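The Man Who Irons Tablecloths for a Living

Gunther Hellwig does not own a tablecloth. He mentions this before I have sat down, in the tone of a dentist admitting to caramels.

"At home I eat over the sink," he says. "I know too much."

Hellwig runs Pultari, a linen hire and pressing business that sends cloths out to weddings, wakes and the sort of corporate lunch where the bread rolls outnumber the ideas. He took over the lease from Joris Wouters, who retired to Ruawai and still calls on Tuesday mornings to ask whether the big press is making the noise.

"It is always making the noise," Hellwig says. "I tell him no. He's seventy-something, let him sleep."

The work starts at 3 in the morning, when the weekend's laundry is sorted by stain. Red wine is the one everybody asks about, and it bores him. Candle wax is worse. Worst of all is turmeric, which he describes as "a tenant with rights."

He has strong feelings about color. White shows everything but can be boiled. Navy hides everything until it meets a crumb. For years he refused to stock prints, until his buyer, Chaiwat Thaweesak, came back from a trade fair with nine bolts of them and no receipt.

"I said, who wants leaves on a table? Chaiwat said, people who spill." Hellwig shrugs. "So now we have leaves. They go out more than the white. I have not congratulated him."

He will concede that a busy pattern forgives. A gravy spot on plain linen is an event, while on a print it has to compete with the foliage. Pale grounds with gray in them are the best sellers, he says, and a little orange does no harm.
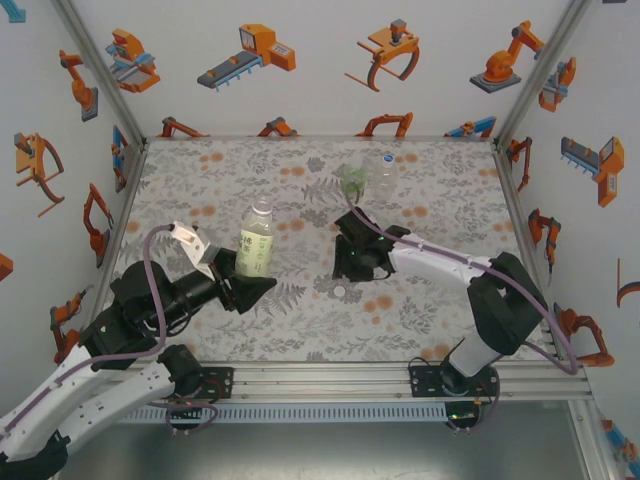

On customers

Most of them are lovely, and two of them are banned. One returned a set of napkins knotted into swans and disputed the cleaning charge on artistic grounds. The other, a caterer, he will discuss only as "the fondue."

"People think the cloth is free because it's under the food," he says. "Then they lose one and get the bill, and suddenly they're interested in textiles."

I ask whether he has any plans to retire. He considers it for as long as it takes to fold a napkin in three, then says he'd have nobody to call on Tuesdays. The phone rings while we're talking about it. It's Wouters, asking about the noise.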